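4.3 Do material lists tell us what a work is made of?

The usual reading of the material list in assemblage goes back to gallery practice: the artist names the parts, the gallery prints them, and the viewer takes the printed list as a fair account of the object. Most of the writing we reviewed in Section 2 accepts this without much fuss. Kiều's survey of regional shows treats the list as data, and builds a theory of "honest sourcing" on top of it. We have doubts about the theory, and larger doubts about the data.

Our own set holds 673 works shown through the Grastis open calls, with 2,719 named parts between them. A named part is any noun phrase in the list that refers to a thing ("drawer pull," "piano hammer") and not to a substance ("wax," "steel"). Lợi Kiều coded the whole set. Hiếu Hồ coded a part of it a second time without seeing the first pass. Agreement on what counted as a thing was good. Agreement on whether the thing was "found," as the artists so often say, was poor enough that we stopped using the word as a category. A hinge bought new at a hardware store and a hinge pulled off a burned door are both listed as "found hinge," and neither coder had any way to tell them apart from the list.

Kiều's earlier claim was that office and kitchen items carry a "low aura" and so are left off lists more often than shop tools or parts of instruments. The claim is attractive. It fits what many of us suspect about taste in this field, where a brass gear gets a line of its own and a plastic spoon ends up under "mixed media." It was also based on one season of one show, and the omissions were judged from installation views in which half the work faced the wall.

Figure 3. Stapler, blue, lying open.

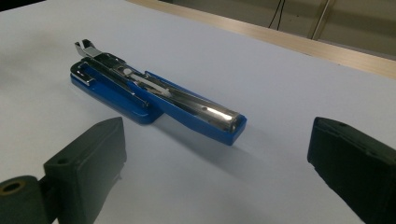

When we ran the same test on the Grastis set the effect shrank a great deal. Office items were left off a little more often than shop tools, and kitchen items were left off slightly less. Neither gap held up once we took out the works by artists who list nothing at all. There are more of these than we expected, and they do not spread evenly across the set. Many of them work small, in boxes and cases, where a full list would be longer than the wall label allows. So a rule about label length may look, from a distance, like a rule about aura. We think it probably is one.

The Ots database has been offered as a fix for this. Artists enter each part into a form, with a field for source and another for condition, and the finished list is printed from the form. We used it for one cycle. The lists did get longer. Whether they got more truthful is hard to say, and the people who built the form have not tried to find out. Artists filled in "source" with answers such as "street," "my aunt," "various" and "the sea." One entry gave the source of a clock spring as "a clock." The form accepts all of these and marks the record complete.

A stronger test would compare the list with the object. That means handling the work, and sometimes taking off a back panel, which lenders do not like. We were given access to 15 works in storage. In nine of them we could match every listed part to something in the object. In four there was at least one listed part we could not locate, and in the last two the list seemed to belong to an earlier state of the work. The sample is small and came to us through lenders who were willing to be checked, so the true rate of mismatch could well be higher. It could be lower too. We would not defend any single figure.

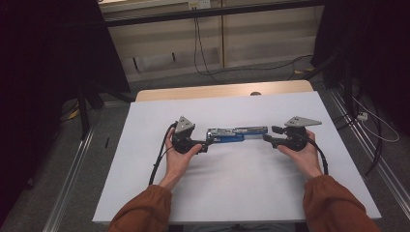 Department of Sculpture and Object Studies, Vesavstead School of Art

4.4 The question of repair

Repair makes all of this worse. An assemblage that travels will lose parts, and lost parts get replaced with whatever is close to hand and close in color. Under the Medatport loan agreement, a replacement must be written into the condition file, but nothing in the agreement says the printed list has to change. It rarely does. In the two storage works with outdated lists, the condition files recorded new parts (a drawer knob, a length of chain, several glass beads) and the labels went on naming the old ones.

Some writers see no problem here. A work, they argue, is an arrangement, and the arrangement survives a new knob. That may be so for a piece where the knob is there for its shape. It is harder to accept where the artist's statement rests on the knob having come from one particular dresser, and a good share of the statements in our set make claims of just that kind. If the history of the part is the point, then a swapped part changes the work, and the label should say so. If the history is not the point, the statement might be cut by half.

We asked artists in the August cycle which view they held. The replies were friendly and did not settle much. Several said both. One sent a revised material list for a work that had sold three years before.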